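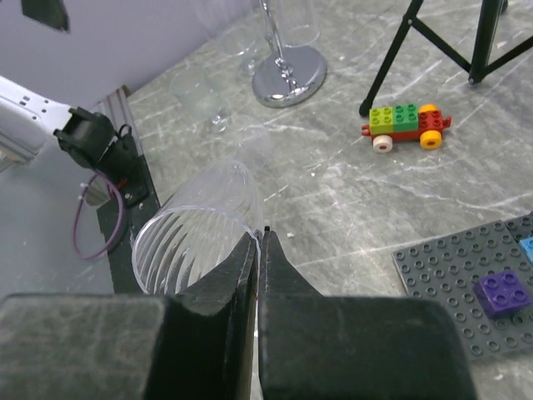

Project report: fixing up an old e-reader as a kitchen recipe screen

1. Why I picked this

Our unit asked for a project that gives an old gadget a new job, and I already had one in a drawer. It's a Neso e-reader from 2007, grey, heavy for its size, with a page button that sticks in cold weather. I love that thing! The plan was to turn it into a recipe screen that sits on the kitchen bench, wakes up when you press a button and doesn't go dark halfway through the onions (my phone does this every single time).

2. What I used

The reader itself, a Ruvis replacement battery, a second-hand memory card and a free program called Nina that turns web pages into plain text files. I also bought a little stand, which was the wrong width, so I ended up filing down the lip. My whole budget was $181 and I spent $123 of it, mostly on the battery and postage.

3. Getting it going

Opening the case was the worst part. The clips are tiny and I snapped one, so the back corner now has a dab of glue on it. The battery went in fine. Then the reader wouldn't recognise the card, and I lost a whole evening to that before I reformatted it to the older file system. After that it came good straight away.

Nina did a decent job on short recipes but made a mess of anything with fractions. Half a cup came through as a question mark! I went through my favourites by hand and typed the measurements out as words, which was slow but pretty relaxing with the radio on.

4. How it went

I used it for 7 dinners in July. The screen is lovely to read under the kitchen light, and the battery lasted right through without a recharge. Page turns are slow, though, and with flour on my fingers the sticky button got even stickier. I put a cut-down sandwich bag over it, which helped.

5. What I'd change

Bigger text for the ingredient lists, for a start. I'd also like to try the Skenimska case, the one with the rubber buttons, if I can find one in the right colour. The glued corner is holding up so far.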